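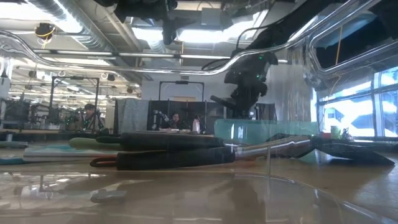

When the gripper wouldn't let go

Larysa Tkachenko has looked after the robot stations at Kasila for five years, and she still talks about the July fault with a bit of a wince. "I was so proud of that arm," she told me over a very long coffee. "We'd run 114 tong pickups, and I was already thinking about lunch!"

Then the gripper closed on a foam handle and stayed closed. The arm went on to its next move anyway, tongs and all, and swung them toward the person at the bench (who, thank goodness, had stepped back to find a pen). Larysa hit the stop button.

"The gripper had lost its connection for almost three seconds," she said, "and the arm just took the last message it had, which said open, and believed it."

These days the arm waits for a fresh reading before it moves, and it halts if none comes. She also had the stop button moved closer to the chair. "I have short arms," she said, laughing, and went off to check on the afternoon run.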